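Taches et auréoles sur une table en bois : ce qui marche, ce qui agace

Une table en bois, ça vit. Autrement dit, ça garde la trace de chaque tasse posée par quelqu'un qui jurait avoir pris un sous-verre.

Pour l'auréole blanche, passez un sèche-cheveux tiède à vingt centimètres, sans vous arrêter au même endroit, puis une goutte d'huile au chiffon doux. Comptez 13 minutes, et une crampe au poignet.

Pour les traces de doigts, un chiffon microfibre à peine humide, dans le sens du fil. Le vinaigre pur, gardez-le pour la bouilloire : sur un vernis il fait des merveilles, à condition d'aimer le mat par plaques.
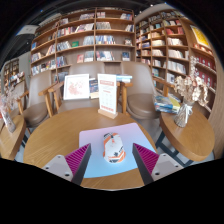 Hadiza Okonkwo conseille plutôt la cire incolore, une noisette par plateau, et soutient que l'huile ne sert qu'à attraper la poussière. Elle a raison si vous en mettez comme sur une salade. Essuyez l'excédent au bout d'un quart d'heure et l'on en reparle.

Les rayures fines se frottent avec un cerneau de noix. Les profondes se cachent sous un tapis ou une corbeille de fruits, méthode fort ancienne et très sous-estimée.

Le pot de cire Trotov de 700 g dure des années. Le mien a déjà connu deux tables et un déménagement, couvercle perdu compris.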